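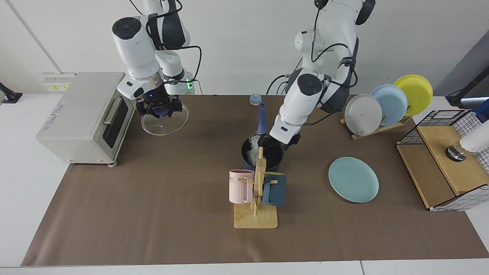 Famel opens orders for Vurnen two-arm kitchen workcell

OLMEDO, 05/06/2022 - Famel said it is now taking orders for Vurnen, a two-arm robot workcell sold as a complete kit for labs, appliance makers and test kitchens that work on household tasks.

The kit includes two arms with parallel grippers, a mounting frame, a control computer, cabling and the company's Pretow task software. It is delivered in 2 crates. Buyers supply the table, the power and whatever kitchen goods they want the arms to work with.

Vurnen is meant for jobs in which one arm holds or moves an item while the other does something else. Typical work includes lifting a glass lid while the second arm reaches into a pot, moving plates in and out of a dish rack, and placing mugs on a mug tree. The arms hang from above and reach down to the work, which keeps the tabletop free for cookware and small appliances such as a toaster oven.

"Most of our early customers had one arm and were trying to do two-handed jobs with it," said Ifeoma Ekwueme, product manager for Vurnen. "They would clamp the pot to the table and go from there. A person in a kitchen doesn't clamp the pot. We wanted a kit where both arms come already set up to work in the same space."

Clear and shiny items were part of the testing from the start, Ekwueme said. Glass lids, glazed plates and oven doors are common in homes and hard for many vision systems to locate. Famel ran 1733 test picks on kitchen items before fixing the design, and 452 of those were on glass. The company will give the full results, including failed picks, to any buyer who asks for them.

Pretow, the software that comes with the kit, lets an operator teach a task by guiding the arms by hand or by driving them from a pair of hand controllers. Recorded tasks can be edited, split into steps and replayed. The software checks the planned paths of both arms against each other before motion starts and stops both if either one meets more force than the operator has set. Data can be exported in common open formats, and no subscription is needed to use it.

Vurnen is not rated for food service and should not be used to prepare food for sale. The grippers can be wiped down but are not sealed against water. Customers who plan to work with filled pots or wet dishes can order gripper covers separately.

Setup takes one day with a Famel technician on site. The price of that visit is included for customers in the continental United States. Buyers elsewhere can book a remote setup session or pay travel costs for a technician.

"The first thing people ask me is whether they have to rebuild their room," said Hadiza Etim, who leads installation at Famel. "If you have a sturdy table and a wall outlet nearby, you can usually start with that. We send a floor plan form before shipping and go over it with you on the phone."

The kit carries a 3-year warranty on the arms and a 2-year warranty on the grippers and control computer. Replacement gripper fingers are treated as wear parts and are sold in packs.

Orders placed now will ship in the order received, with the first deliveries planned for December. Famel will quote prices on request, with a reduced rate for accredited schools and universities. Current owners of the company's single-arm kit can trade it in toward a Vurnen order.

About Famel

Famel designs and builds robot arms and software for research and product testing. The company is based in Olmedo, where it assembles all of its kits.

Quote requests, trade-in forms and the Vurnen site preparation guide are available from the Famel sales office.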